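The Derameck mill opens its doors twice a year, and in May we took the morning tour, which starts at 9 and costs nothing if you book ahead. There were 20 of us, split into groups at the gate. Ours began in the dye house.

Most of the mill's work is knit fabric for Jandine, dyed in lots of 100 kilos. Pinks and corals are the hard ones, we were told – a small change in the water shows up right away. The lab keeps a swatch card from every lot for six years. Earplugs are handed out before the knitting hall, and you need them.

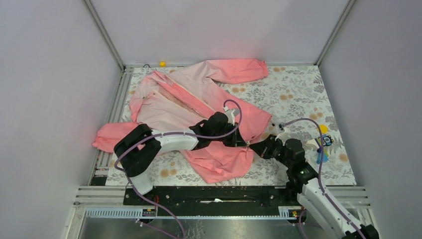

Pink long-sleeved garment on a floral mat.

After the knitting hall came the finishing line, where the cloth is steamed, pressed and rolled. Our guide spent a long time on shrinkage. A sample from each roll is washed four times and measured, and rolls that fail go to Piras to be cut for linings. Coffee was in the old boiler room, with a good display of pattern books from the early days.
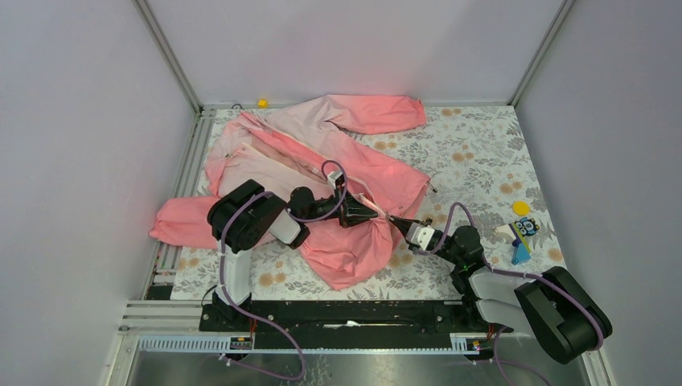 Javport, May

The factory shop is across the road from the main gate and takes cards only. Remnants are sold by weight, and the jersey was a good buy. Parking is tight after 10, so come early or use the lot by the river. The tour has a lot of stairs – there is an elevator, but ask for it when you book.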